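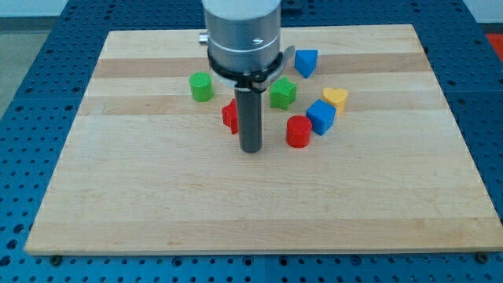
*拼条木板与彩色塑料积木，木板下面是蓝色孔板台面。*

# Ustolik 木板与积木：常见问题

最后更新：2020年7月26日

本页收集的是客服邮箱里重复出现的问题。问得最多的放前面，问得最离奇的放后面，个别离奇的后来也问得很多，就懒得再挪了。

## 买之前

### Ustolik 到底卖什么？

两样东西：一块平的木板，一些放在木板上的塑料积木。木板叫 Ustolik，积木叫 Tralico。有人来信说这两个名字听着像胃药，我们承认，但包装已经印好了。

### 木板和积木必须一起买吗？

可以分开买。只买木板的人，多数拿去揉面或垫花盆，我们管不着。只买积木的人，多数家里已经有一张平整的桌子，这种情况我们也很羡慕。

套装编号是 783，单块木板和单包积木的编号印在各自的标签上。下单时请写编号，别写“那个有颜色的”。它们都有颜色。

### 木板是枫木的吗？

颜色像枫木。木种随批次走，当批用的是什么，写在随货的小卡片上。如果您对木种有要求，下单前来信问一句当前批次，我们去仓库翻卡片。请不要对着网页照片鉴定木种，已经有两位顾客为此在评论区吵了一个星期，到最后谁也没买。

### 为什么板面一条深一条浅？

木板由许多窄条侧边对侧边胶合而成，每一条的颜色都有自己的主意。奶白和浅褐挨在一起是正常的，我们不做调色，也不上有色漆。想要整块颜色一致的板子，市面上有印着木纹的贴皮板，非常一致，每隔一段还会重复一次同样的节疤。

### 可以指定深浅条的排列吗？

不行。曾有顾客寄来一张手绘的排列图，精确到每一条。图画得很好，现在贴在打包间的墙上，板子还是照常发的。

### 板面上有几个淡淡的印子，算瑕疵吗？

淡印、细小的色点、看得见的木纹都不算。开胶、裂缝、能勾住指甲的毛刺算。判断办法很简单：闭上眼睛用手摸一遍，摸得出来的，请找我们；睁开眼睛才看得出来的，请和它相处几天。

### 积木是什么材料？为什么表面有纹路？

塑料，顶面有一道一道的细密纹理。

这个纹理是我们特意留着的。早先做过一版光面的，拿在手里很漂亮，一摞就滑，测试的小朋友当场失去了对成年人的信任。带纹理的这版摞起来老实得多，指腹也有东西可摸。缺点是会藏灰，清洗的办法见后文。

### 有哪些颜色？

现有绿、蓝、红、黄四种。橙色在打样，紫色打过样，出来像茄子放过了季，暂时搁下。

### 一包里每种颜色一样多吗？

不保证。Tralico 按重量和形状配包，颜色跟着走，所以某一包里黄色可能偏少。我们知道黄色是大家最想要的，来信的语气已经说明了一切。需要补色的，可以单买零块，每种颜色都有。

### 适合几岁的孩子？

三岁以上。积木块头小，三岁以下的孩子会先用嘴了解它们。家里有更小的弟弟妹妹，请在收拾积木时比平时认真一些，沙发底下也要看。

成年人没有年龄上限。Golestani 店里摆的那一套，目前的主要使用者是陪孩子来的家长，孩子在旁边等着。

## 摆放和使用

### 木板放在什么上面好？

任何平而稳的台面都行：餐桌、工作台、打孔的金属或塑料台面，都可以。不建议放在床上、地毯上，或者另一个正在使用的人身上。

如果台面带孔，木板放上去之后孔被遮住，边上露出来的那些孔还会继续收集小东西。玩之前把小螺丝、笔帽之类挪远一点。

### 木板会滑吗？

放在粗糙的台面上一般不会。玻璃桌会，请在板子底下垫一层薄的防滑垫。有人问能不能直接用螺丝把它钉在桌上，能，只是那以后它就是您桌子的一部分了，退货的时候我们很难处理这张桌子。

### 积木散在板上就行，还是有规定的摆法？

没有规定。套装里附一张玩法单，正面是分类、排序、照样子摆，背面空白。背面是最受欢迎的一面，多数被画了恐龙。

从最容易的开始，大致是这样：

1. 把积木全部倒在板上，散开，别摞着。
2. 挑一种颜色，归到一个角。
3. 剩下的再挑一种颜色，归到另一个角。
4. 全部归完之后推回中间，换成按形状来。

做到第四步，大人往往开始卡住：颜色分顺手了，手会继续按颜色走。孩子没有这个毛病，请允许他们笑您。

### 为什么一定要推回中间？直接接着分不行吗？

行，但那样第二轮就成了第一轮的修改稿，难度低很多。推散再来，眼睛得重新找一遍。

### 孩子只想把积木排成一长条，不肯分类，怎么办？

那就排成一长条。木板的窄条正好可以当路，很多孩子会沿着板上深色那一道走，走到边缘再拐回来。我们写玩法单的时候没想到这个，后来加进了第二版，排在第一项。

### 深色条和浅色条能当格子用吗？

能当行，当不了格子。它只有一个方向的线。想要格子，可以自己用纸胶带贴出另一个方向的，贴完当天撕掉。过夜的胶带会留下胶痕，过月的胶带会留下人生教训。

### 可以直接在板上写字画画吗？

铅笔可以，轻一点，用软橡皮擦。水笔会渗进木头里，从此成为产品的一部分。蜡笔介于两者之间，擦得掉颜色，擦不掉那一层亮亮的感觉。

### 能不能当砧板？

切菜不行。胶合的条缝经不起长期泡水和刀，板面处理也是按玩具做的，没有按砧板做。偶尔在上面放一盘饼干，没有人会上门检查。

### 能当擀面板吗？

这个问题我们一年收到的次数多过“能不能当玩具”。回答同上：它没有按接触食物的标准处理过。我们知道您还是会用。请至少先把积木拿走。

## 清洁和收纳

### 积木怎么洗？

温水，一点洗洁精，软毛刷顺着纹路刷。逆着刷也能刷干净，就是水会溅到脸上。刷完铺在毛巾上晾干，纹路里存水，急着收进布袋会有一股味道，形容不出来，但您闻到时会想起这一条。

不要用开水，不要进消毒柜。洗碗机我们没有推荐过，有顾客自己试了，反馈说积木都在，只是散布在洗碗机的各个部位。

### 木板怎么擦？

拧干的布，顺着木条的方向擦，然后竖起来晾。别平放着晾，底面闷着容易变形。油性的污渍用一点点白醋水，擦完再用清水布过一遍。

### 要不要上油？

干燥的地方每年上一次薄薄的木蜡油，潮湿的地方可以不上。上油之后至少放两天再让积木上去，不然积木底下会粘一圈，拿起来有轻微的“啵”的一声。孩子会非常喜欢这个声音，并要求您再上一次油。

### 板子翘了怎么办？

先别压重物。把翘起的那面朝下，放在平整的台面上，室内静置几天，多数自己会回来。回不来的，请拍一张侧面照片发给我们，旁边放一把直尺。只放照片不放直尺，我们就得靠信任来测量，这个工具的误差比较大。

### 积木用什么收？

套装附一个棉布袋，容量刚好，前提是您把积木一块一块地放进去。倒进去的话，袋口会差那么一点点。我们试过把袋子做大，结果大家开始往里面装别的东西，收到的退货里有袜子。

### 丢了一块怎么办？

零块可以补，写清颜色和形状即可。不记得形状也没关系，把剩下的摊在木板上拍一张，我们来推断缺了谁。提醒一句：来信要求补块的人里，有不少在包裹到达之前找到了原来那块。多出来的请留着，它迟早有用。

## 订购、发货与退换

### 在哪里能看到实物？

Golestani 的店面有一套开着的，可以上手。桌面不大，周末要等。Mendelik 那边只是仓库，没有陈列，去了只能看见纸箱，也没有人会替您拆。已经有顾客去过了，回来给我们打了三星，理由是纸箱很整齐。

### 第一批还有货吗？

第一批木板做了 500 块，还剩 92 块。卖完之后第二批八月开始做，木条颜色会和第一批不同。会不同到什么程度，我们到时候和您一起知道。

### 木板背面的号码是什么意思？

流水号，用来查批次和胶合日期，和品质高低没有关系。有顾客收到 3602 号，来信问既然第一批只做了 500 块，这个号从哪里来。这是个好问题。号码是从打样、试做、做坏了拆掉重来的板子一路连着排下来的，没有归零。换句话说，它顺便记录了我们学会胶合木板的过程，比较长。

### 能挑号码吗？

不能。尾号吉利的板子和别的板子一样平。

### 怎么包装？会不会磕角？

木板四角有纸护角，外面一层瓦楞纸箱。积木单独装袋，不和木板放在同一层。以前放在同一层，路上积木会在板面上自己玩一路，到货时板子已经有了使用痕迹。

角磕了请在签收后三天内来信，附外箱照片和板角照片。我们换板，运费我们出。

### 可以退货吗？

十四天内可以。木板没有写画、没有上油、没有钉在任何东西上，积木数目齐全，就全额退。积木上有牙印的，按情况处理，主要看是谁的牙。

### 孩子玩了两天就不玩了，能退吗？

在十四天以内，能。不过可以先试一个办法：把整套收起来，放到高处，什么也不说。过一周再拿下来，自己坐在那儿分颜色，别邀请任何人。这个办法不在退换政策里，但它让退货少了一些。

### 幼儿园和学校批量订有优惠吗？

有，来信说明数量和用途，我们回一份报价。批量订的板子可以在背面烙园名，不收费，字数请控制在十个字以内。有一所学校寄来的全称带括号和副牌，烙完之后那块板子闻起来像烧烤。

### 会出大一号的木板吗？

在试。大板的问题在于胶合之后更容易扭，另外它塞不进多数人家的门厅柜。问卷里大家都说想要大的，接着在“您家放得下吗”那一栏写了“放不下”。

### 会出圆形木板吗？

暂时没有打算。圆板上的积木没有角可以归，玩法单得重写，我们还没从上一次重写里恢复过来。

### 积木能和别的牌子混着玩吗？

能放在一起，能摞在一起，卡不到一起。Tralico 没有凸点也没有凹槽，全靠平放和纹理。喜欢把东西扣得死死的孩子会觉得它不够牢，喜欢推倒东西的孩子会觉得它正好。

### 这里没有我的问题，问谁？

写信到客服邮箱，标题里请带上产品编号或板背流水号。工作日两天内回。标题写“急”的也是两天内回，这一点我们测试过。

门店只管看样和自提，售后问题请不要打给 Golestani 的店员，他们会很客气地把邮箱念给您听，念得很慢。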